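Topic: Lorenden road attacks, do we believe the 279 number?

toma_river
Posted in: Regional news and conflict

So the army spokeswoman in Lorenden put out another tally. 279 incidents of damage to civilian property by the Restero Front, all of it "documented and verified." Trucks, a cell tower, the pumping station outside Bilness, a bunch of farm equipment. No list attached, no dates, no places except the ones we already knew from the papers.

I've been following this since the ceasefire fell apart and I have a hard time with a number that arrives with nothing behind it. Has anyone seen the breakdown?

gravel_pit
No breakdown. I asked the press office by email and got the same two paragraphs everyone else got. The Front did burn those road graders though, they bragged about it. I don't see why you'd start from the idea that the army is making it up.

toma_river
I didn't say made up. I said I can't check it. If a bulldozer and a broken window both count as one incident then 279 tells me nothing.

old_ferry_road
My brother-in-law hauls produce on the Toma road. He's been stopped there by the Front and by men in no uniform at all, and he could not tell you who the second bunch were. He filed a report for the second one. I'd bet you anything it's in the 279.

gravel_pit
You'd bet, but you don't know.

old_ferry_road
Correct, and neither does the spokeswoman. That's my whole complaint.

Nathalie Vanhove
I used to do claims work for a relief outfit up there, so a few things on how these totals get built. A district officer sends in a sheet. The sheet has a column for "perpetrator" and a column for "confirmed by." The second column is usually blank or has the officer's own name in it. Then the sheets get added up in the capital. When we went through one district's file against our own visits, 86 entries were on the sheet and a good part of them were the same fires reported by the owner, by the village head and by the bus company. I don't think anyone was lying. They were tired and the form is bad.

It cuts the other way too. Plenty of people never report, especially when they have been paying the Front to be left alone. So the true figure could be higher than 279 and the number would still be junk.

gravel_pit
That's fair and it's more than I got from either side. But which district, and which year? You're asking us to doubt one unsourced number on the strength of another one.

Nathalie Vanhove
Bilness, the year before the ceasefire. I can't post the file, it has names of owners in it. You're free to ignore me.

hollis_b
Popping in with pictures.
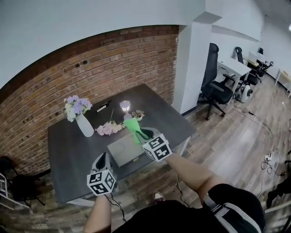
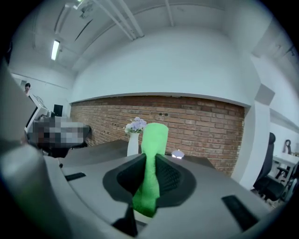
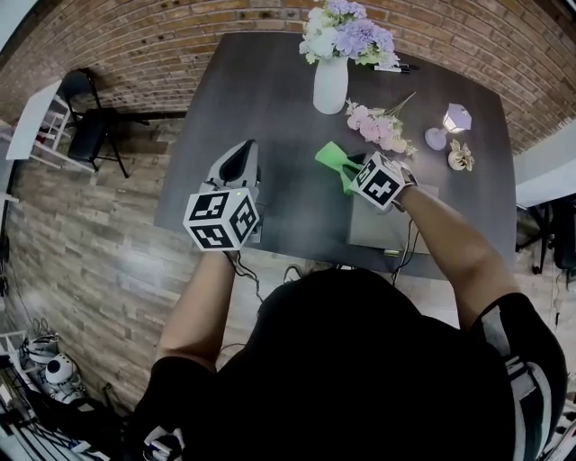

Anyway, on the count. What bugs me is the value of the property. Every one of these statements says damage was "extensive" and none of them gives a figure. An insurer would have one. The bus company must have one, they applied for the road fund money in March and you can't apply without writing down a loss. So somebody in an office has the amounts and they aren't being read out at the podium. Either the total is embarrassing because it's small, or it's embarrassing because of how little the owners got back.

toma_river
Second one. The fund paid a flat 1,000 per vehicle, whatever the vehicle was. People were furious.

gravel_pit
A flat payment is normal when you can't send an adjuster down a mined road. I was against it at the time but what was the other option, wait 2 years?

old_ferry_road
They waited that long anyway!

gravel_pit
Some did. The ones with complete paperwork got it the same season, from what I read.

old_ferry_road
From what you read where? The ministry newsletter?

gravel_pit
Yes, the ministry newsletter, which had the payment dates in it. Show me something better and I'll read that.

quiet_harbor
Long time reader. Can I ask a dumb question, does the Front deny the 279 or just not answer? Because their last radio statement talked about the pumping station and said it was "a military object." That sounds to me like admitting it.

toma_river
They admit the pumping station and the graders. They deny the cell tower. About the rest they've said nothing that I know of. And calling a pumping station a military object is garbage, by the way, in case anyone thinks I'm carrying water for them. Half of Bilness was on tanker deliveries after that.

Nathalie Vanhove
The tower is a strange one. The Front used that network themselves. I wouldn't rule them out, local units do stupid things without asking, but I'd want to see more than a spokeswoman's word before I put it in their column.

gravel_pit
And I'd want more than "they used the network" before I took it out.

hollis_b
So what would you two accept? Serious question. For me it would be a plain list with date, village, type of property, and who did the checking. Leave the owners' names off. It's a spreadsheet. They obviously have one or they couldn't have come up with 279.

gravel_pit
I'd accept that list. I also think if it came out tomorrow half of this thread would say the list was cooked.

toma_river
Depends on the list. I'd start with the Toma road entries, because old_ferry_road's brother-in-law can at least tell us whether his is on there and who got blamed for it.

old_ferry_road
He kept his copy of the report. I'll ask him for the date and the station it was filed at. He's out on a run until late so don't expect it tonight.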